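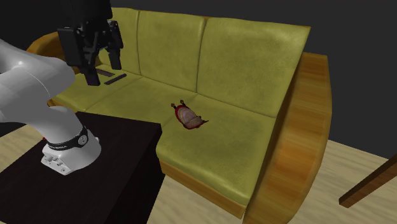
Monday, August 20, 2018

Finally got the simulator to behave tonight, and it's nearly midnight so this will be short (it won't be, it never is).

I got home from work, fed the dog, ate toast over the sink and went straight out to the shed. Calum had left me a note on the bench saying the new bracket for the real arm is still too tight, and he's right, so I filed it until my thumb went numb. Still too tight. I'll ask Mhairi if she can run another one off on her printer with a bit more room around the bolts. She'll say yes and then grumble about the colour of the filament.

So the bracket was out and I went back to the computer instead. The job was getting the white arm to sit properly on its table in the sim. All last week it was sinking into the tabletop every time I pressed start, like a spoon going into custard. Zulmira reckoned I had the table height in centimetres and everything else in metres. I told her I'd checked that. I hadn't checked that! Fixed in one line, and now the base stays planted where it should be. I owe her a coffee, probably two.

The sofa was Fraser's idea. I wanted a plain bench with blocks on it, but he says the whole point of Skirkiro is picking things up off the furniture, so I may as well start with the furniture. Fair enough. I went with the green one with the wooden arms because it reminds me of the one at Nan's, the one you stuck to in summer. I dropped the little red and pink thing on the seat nearest the table and the two dark strips over on the far one, beside the gripper. The strips will be horrible, I can tell already. They're so flat there's hardly anything for the fingers to get hold of — and the cushions are curved, which won't help.

The log says 89 runs since Friday and 13 I'd call good, and those were all with a block on a flat surface. I'm trying not to do the maths on that.

One thing I still don't like is the lighting. The wall behind is nearly black and so is the table, and I keep losing track of where the black fingers are. Tomorrow I'll try a grey wall, or beige, anything.

Chaimae wants to bring her nephew round to see the real one move. I said give me until November. She laughed at me, which was a bit rude, but she has seen the wiring.

Must order more cable ties. Bed.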